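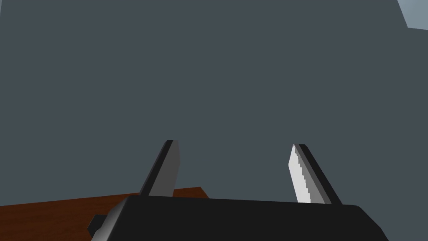
## Insider filings tracker: progress report to the Catterall fund

17 Dec 2023

Work covered: collection and checking of open-market purchases by directors and officers at small-cap retailers and wholesalers. The grant runs through May.

### Where we are

The company list is final at 300 names. Stilteck was added after its listing moved, and Kastix stays on the list until its buyout closes. Filings for all of them now load overnight. Late and amended filings are matched to the original trade, so a corrected share count no longer shows up as a second purchase.

Option exercises, gifts and plan purchases are kept in a separate table and left out of the totals. We had been removing the plan purchases by hand. The filter missed 17 of them in the last check, all from one company that puts the plan note in a footnote. That rule has been rewritten and the back data rerun.

### Cluster buys

We define a cluster as three or more insiders buying at the same company within 24 days. The tracker found 37 clusters in the period under review. Most came after a drop in the share price, and a good many were small purchases next to what the buyers already held. We have added a column for the change in each insider's direct stake, which readers of the draft asked for.

Indirect holdings are still a problem. Family trusts get reported under different names from one filing to the next, and the Pliravel records have to be read one at a time.

### Spending

Data fees are on budget. Almost all of the contract programming money has been used, and the remaining work will be done in house. We are not asking for more.

### Next

- Finish the trust names for Pliravel and the other family-controlled companies
- Add returns after each cluster, measured against a small-cap index
- Send the draft tables to Catterall for comment before the final report in May

The return figures depend on a price file we have ordered but not received.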